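The Last Ferry to Rullow

We made the ferry with three minutes to spare! Mum had the thermos, I had the tickets, and the whole harbour had gone the colour of apricots. Five years I'd been begging to see Rullow — and there it was, lights on the hill, just like the postcards.

"Did you pack the box?" Mum asked.

"Course I did!"
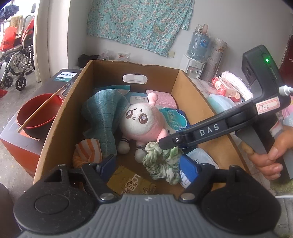 1 min read

I'd tucked the pink one in myself, antenna and all, with the teal knit and the orange stripes for company. The horn went. I hugged the rail and yelled hello to the island, and the gulls yelled it back.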